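8 November 2023

Swim lesson nine. I have now paid Truvton Baths for 9 lessons and I can cross the shallow end in a style Dela calls "committed." She is twenty-three and has the shoulders of a wardrobe, so I take this as praise.

Today was breathing. I had assumed I was already competent at breathing, having kept it up for years without help, but there is a way of doing it to the side, on a count, with half your face in the water and one goggle looking at the roof. I managed it twice in a row. The third time I took in what felt like a good share of the pool and had to stand up and pretend to adjust my cap.
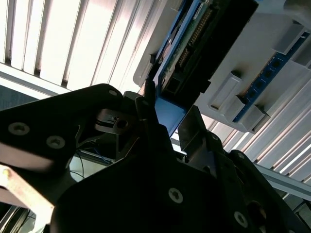 Black plates, silver screws, a bit of ceiling.

Ibrahim came in at the end to watch, which I had asked him not to do. He sat on the bleachers eating a cheese roll and clapped at the wrong moments. On the walk home he wanted to know why I look so angry underwater. I said it's my listening face. We stopped at Ammann for onions and I dripped on their floor in two aisles — hair like mine holds water the way a sofa does.

The locker ate my coin again. I have stopped reporting it. The man at the desk writes it down in a big green book and then we both look at the book for a while.
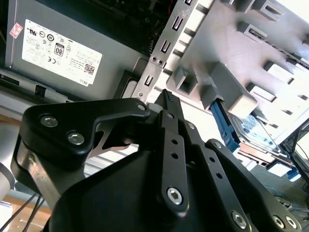

Later, on the couch

Everything above the elbow hurts. I looked up whether this is normal and read a long page by a man who swims in lakes in winter and says pain is information. Fine, but I've got the information now and would like it to stop.

I did the arm drill on the living room rug while the rice was on. High elbow, reach, roll. Caught the lamp on the roll. The lamp is all right. The rice is less all right.
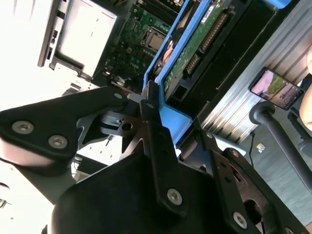 Revathi Shetty texted to say that I'm holding my breath instead of letting it out, that everybody does it, and that I should hum underwater. Any tune, she says, as long as it's long. She hummed the same hymn for a year and now can't sing it in church without turning her head to the left.

I tried humming into a mixing bowl in the kitchen. It does work, more or less, though I lost count and Ibrahim shut the door.
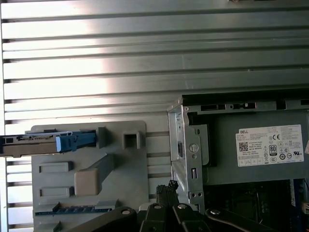 Ribbed metal wall and gray panel, with some dark blue along the bottom.

Next lesson is the deep end, if Dela hasn't changed her mind. Must buy a cap that fits, and more rice.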